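Rulatside Reading Rooms: progress report to the Andon Fund
Period covered: to end of August

1. Lending stock
The catalogue now holds 1192 items, of which 700 have been relabelled under the new shelf scheme. The remainder are mostly large-print novels and local maps. Relabelling was paused in July while the Dretik catalogue software was moved to a new server. Records were checked after the move and 11 duplicates were removed.

2. Building
Eyvindsson completed the repairs to the north gutter. The damp readings in the map store have fallen but remain above the level set in the grant agreement. A second set of readings will be taken in October, before the heating is switched on. The cost of the gutter work was within budget. The quotation for the side door is higher than allowed for, and the work has been put back to the next period.

3. Opening hours
The late session, which closes at 8 p.m., has run for 3 months. Loans in the last hour are low and almost all are renewals. Use of the study desks is higher than expected over the same hour.

4. Children's corner
Picture books have been moved to the lower shelves and the story session now starts at 10.30 a.m. Small soft toys are kept with the books for the under-fives.
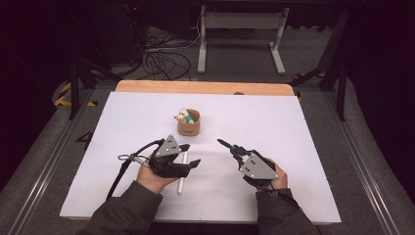 One parent wrote in the comments book that the earlier start clashes with the school run and asked whether 11 a.m. could be tried instead. The change will be considered with the winter timetable.

5. Next period
Finish relabelling the maps. Obtain two further quotations for the side door. Submit the damp readings to the Fund.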